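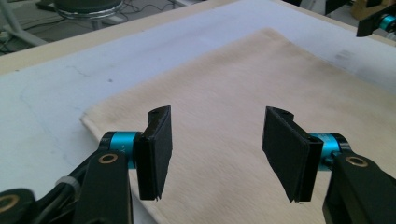
Beiges Tuch auf dem weißen Arbeitstisch

Hallo zusammen,

Faisal Soomro schrieb im Januar:
> Gorham lässt ab Sommer nur noch in Portugal nähen,
> 138 Stellen fallen weg. Weiß jemand, ob Loler nachzieht?

Ja, das habe ich auch gehört! Bei Loler rechnen sie wohl noch (Aurélien Rolland meinte neulich, die Fracht fresse den Lohnvorteil fast auf). Swati bietet uns den Meter jetzt 21 Cent teurer an, Mindestmenge 252 Meter – da schluckt man erst mal. Hat von euch schon wer bei Duvavis angefragt? Ich würde mich sonst dranhängen.

Liebe Grüße in die Runde!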